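Budget for a two-arm folding setup - what am I forgetting?
Posted in Workshop & Automation, April 2024

Komlow

We run a small T-shirt rental and laundering outfit (races, charity walks, the occasional bachelor party) and I've been told I may spend 2634 dollars on the "soft" side of a two-arm folding bench. The arms are a separate line and already approved. What's left is grippers, spare fingers, cables, a table and whatever else eats money when I'm not looking. I've put down 200 for spares and 100 for the table surface. Is that sane? And do I need special grippers for jersey knit, or is that a story told by people who sell special grippers?

prusside_bench

Plain two-finger grippers will do for T-shirts. Our whole first year was spent on them, pulling a top edge straight between two arms and hoping for the best about the sleeves.
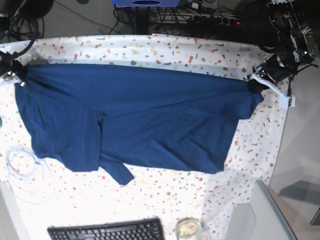 Sleeves are where your hours go, so budget hours. The grippers themselves are the cheap part. I would move the spares line up to 600, mostly fingers and cables. Cables near the wrist get bent all day and they take it personally. Buy two of every cable that moves.

For the table, a cloth over something you already own is fine. Pick one that's a very different color from your stock - a navy shirt on a pale cloth is easy for a camera, a white shirt on the same cloth is a bad afternoon. So get a dark cloth too. Still well under your 100.

Garka

get more outlets than you think. then more

nutsugah

Agree on the spares, disagree on the table. We used an old one that wobbled and lost most of September blaming the software. Also ask the seller what shipping costs on a single replacement finger before you sign anything. Ours cost more than the finger.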